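Illby Announces Rilthorpe Live Release and Summer Tour Dates

RILTHORPE, March 2024. Instrumental rock group Illby will release a live album, Rilthorpe Live, through the independent label Fotow, followed by a tour in August. The album is the group's second live release and the first to be mixed from full multitrack recordings. Pre-orders are open through the Fotow store. Tour pre-sale access is included with every pre-order in any format.

The album was recorded over two nights at the Rilthorpe Assembly Rooms, a seated hall with a capacity of 511. Both performances were captured in full at 24-bit resolution and a sample rate of 96 kHz. The released program uses complete takes only. No studio overdubs were added, and edits are limited to the removal of tuning breaks and a stage announcement on the second night.

Drum and bass channels were taken directly from the stage split. Guitar cabinets were recorded with one dynamic and one ribbon microphone per cabinet, and the blend was fixed at the mix stage. Audience microphones were placed at the front of the balcony and time-aligned to the stage sources. The vinyl edition was cut from a separate master with no peak limiting. Listeners comparing formats will notice a lower playback level on the vinyl, and this is intended.

The program includes the full-length version of "Wi," the closing piece from the group's most recent studio album. The studio version was shortened to fit the end of a vinyl side. The live version restores the middle section and the second statement of the main theme. "Wi" is available now on streaming services as the first track from the release.

Formats

Rilthorpe Live will be issued as a double LP, a double CD and a download. The first vinyl pressing is limited to 3746 numbered copies on black vinyl in a gatefold sleeve. Later pressings, if any, will not be numbered. The CD edition contains the same program with one additional piece from the first night that exceeded the available side length on vinyl. The download includes the CD program and is supplied as lossless files at the original sample rate or as compressed files, at the purchaser's choice.

Orders that include both vinyl and CD will ship together when both formats are in stock. Split shipments are not available. Customers who need to change a delivery address should do so through their store account before the order status changes to "packing."

Tour

The August tour consists of five dates and ends with a return to the Rilthorpe Assembly Rooms. Venues and door times will be listed on the Illby website as each contract is confirmed. The set will be drawn from the live album and from new material now in rehearsal. There will be no support act, and each performance will be played in two sets with an intermission.

Pre-sale codes will be sent by email to the address used for the pre-order. Each code is valid for one transaction and a maximum of four tickets. Codes are not tied to a particular date and may be used for any show on the tour. Any tickets remaining after the pre-sale closes will move to general sale through the venue box offices. Accessible seating is held separately at every venue and should be booked directly with the box office. A pre-sale code is not required for these seats.

Audience members may take still photographs without flash. Video cameras, tablets and external audio recorders are not permitted in the hall. Ear protection will be available at the merchandise table at no charge.

Press and Radio

Review copies of the album are available as a secure stream or as a download. Physical promotional copies will not be issued. Radio programmers may request a shortened edit of "Wi" with a clean ending in place of the crossfade. Requests for photo passes should state the publication, the date requested and the name of the photographer. Passes cover the first two pieces of the opening set, from the side aisles only.

Press materials, including cover art, track timings and technical notes on the recording, can be downloaded from the media section of the Fotow website. Interview requests are handled by email through the same section.

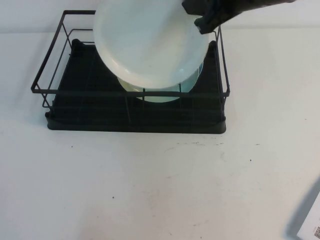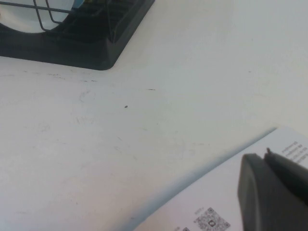

White tabletop with black dish rack, two views.

About Illby

Illby is a four-piece instrumental group formed in Rilthorpe. Its recordings are released by Fotow.

Media contact: Fotow press office, Rilthorpe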